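Workshop notebook, Sun 12 February
Haltbridge, back bench

Came in to do one job, namely decanting. Did three others first, none of them useful.

The dry goods have lived in paper bags since May, folded over and held with whatever was nearest. Trilok Bisht has been polite about this for months, and on Friday he stopped being polite. Fair enough. The Farina bag had split down one seam and the shelf under it looked like a ski resort.

So, jars. Washed them last night, left them upside down on the rack, wiped the insides again this morning with kitchen roll. The label tape has run out, of course. I have ordered more from Plirlow, order 3223, and they say 5 to 6 working days, so until then everyone will have to rely on memory and good character.

Notes for whoever does this next:

Use the wide funnel. The narrow one clogs, and then you poke it with a pencil, and then there is pencil in it.

Pour slowly and stop before the shoulder. Every jar I filled to the top had to be partly emptied again to get the lid on without a small landslide.

Don't tap the jar on the bench to settle it. Trilok swears by this. Trilok also broke one in the autumn. Turn it gently between your palms and put up with the lumpy top.

The tall jar took more of the Grarnedach blend than I expected, and the streaks up the side are there to stay unless someone wants to go in with a long brush. I don't. It looks like something you would pot a geranium in, and I suspect a visitor will try.

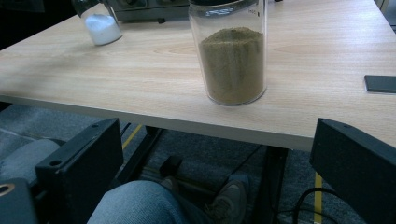 The white stuff is the other matter. Trilok says it came out of the bag marked sugar, but he filled that bag, and he has form. Do not put it in tea until one of us has tasted it on a clean spoon. I did the last one, so it is his turn.

Left to do: lids, the second shelf, and 40 g of something brown at the bottom of an unmarked bag. Smells of cupboard. Will ask on Monday.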